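Weißen Tisch gründlich reinigen: Anleitung für glatte Tischplatten

9. August 2025
12 Mal geteilt | 4 Kommentare

Weiße Tischplatten sehen schnell ungepflegt aus. Kaffeeränder, Stiftspuren und der graue Schleier an der Vorderkante fallen auf Weiß stärker auf als auf Holz oder Stein. Mit wenigen Mitteln lässt sich das meiste davon entfernen, ohne dass die Oberfläche leidet. Die Anleitung gilt für glatte, beschichtete Platten, wie sie in Büros, Werkräumen und Küchen stehen. Geölte oder gewachste Flächen brauchen eine andere Behandlung.

Was man braucht

- zwei Mikrofasertücher, eines feucht, eines trocken
- eine Schüssel mit lauwarmem Wasser
- ein paar Tropfen Spülmittel
- einen Schmutzradierer für hartnäckige Stellen
- Natron
- ein trockenes Baumwolltuch zum Nachreiben

Schritt 1: Abräumen

Alles muss herunter, auch die kleinen Dinge am hinteren Rand. Wer um Flaschen und Tassen herumwischt, hat später Ringe auf der Platte. Getränke kommen zuerst weg, damit beim Arbeiten nichts umkippt.

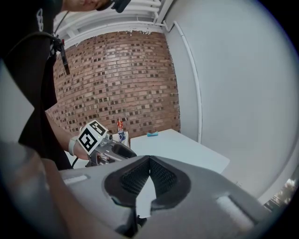

Fallness schreibt, bei ihm bleibe nach dem Abräumen immer ein klebriger Rand von den Bechern, und Wasser allein reiche dafür nicht. Das stimmt. Eingetrocknete Limonade oder gesüßter Kaffee müssen erst einweichen. Dazu ein nasses Tuch auf die Stelle legen, 4 Minuten warten, dann abnehmen. Kratzen ist nicht nötig.

Schritt 2: Trocken vorwischen

Krümel, Staub und Radierreste mit dem trockenen Tuch aufnehmen. Von hinten nach vorn arbeiten und die Reste mit der Hand auffangen. Wird dieser Schritt ausgelassen, schiebt man den Schmutz beim feuchten Wischen nur herum, und Sandkörner machen feine Kratzer.

Schritt 3: Feucht wischen

Das Tuch in die Spülmittellösung tauchen und gut auswringen. Es soll feucht sein, es darf nicht tropfen. In geraden Bahnen über die Platte gehen und das Tuch nach jeder zweiten Bahn wenden. An den Kanten etwas langsamer arbeiten - dort sitzt das Hautfett von den Unterarmen.

Stehendes Wasser an der Kante sofort abnehmen. Bei älteren Platten kann es unter die Beschichtung ziehen, und eine aufgequollene Kante bekommt man nicht mehr glatt.

Schritt 4: Flecken einzeln behandeln

Kugelschreiber: Etwas Spiritus auf ein Tuch geben und von außen nach innen tupfen. Vorher an der Unterseite testen.

Bleistift: Ein weicher weißer Radiergummi genügt meistens.

Tee und Kaffee: Natron mit wenig Wasser zu einem Brei rühren, auftragen, kurz stehen lassen und ohne Druck abwischen.

Der Schmutzradierer ist das letzte Mittel. Er wirkt wie sehr feines Schleifpapier. Auf matten Flächen entstehen damit glänzende Stellen, auf glänzenden Flächen matte. Immer anfeuchten und nur mit leichtem Druck benutzen.

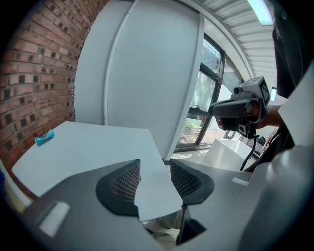 Nach dem Radierer die Stelle mit klarem Wasser abwischen. Der weiße Abrieb ist auf einer weißen Platte kaum zu erkennen und fühlt sich nach dem Trocknen stumpf an. Steht der Tisch an einer Wand, die hintere Kante nicht vergessen. Am besten zieht man ihn eine Handbreit vor.

Schritt 5: Trockenreiben

Mit dem Baumwolltuch in kreisenden Bewegungen nachreiben, bis keine Schlieren mehr zu sehen sind. Erst wieder einräumen, wenn auch die Kanten trocken sind.

Wie oft?

Bei täglicher Nutzung reicht einmal pro Woche feucht wischen. Die Fleckenbehandlung macht man nach Bedarf. Ich nehme mir außerdem jeden Februar die Unterseite und die Tischbeine vor.

4 Kommentare

Drunine
Geht statt Spiritus auch Glasreiniger? Den habe ich sowieso da.

Skemanora
@Drunine Bei frischem Kugelschreiber ja, bei altem hat es bei mir nicht geklappt.

Fallness
Das mit dem nassen Tuch probiere ich aus. Bisher habe ich immer mit dem Fingernagel gekratzt.

Dramani
Bitte keine Scheuermilch nehmen! Meine Platte hat seitdem eine matte Stelle, und die wird jetzt schneller schmutzig als der Rest.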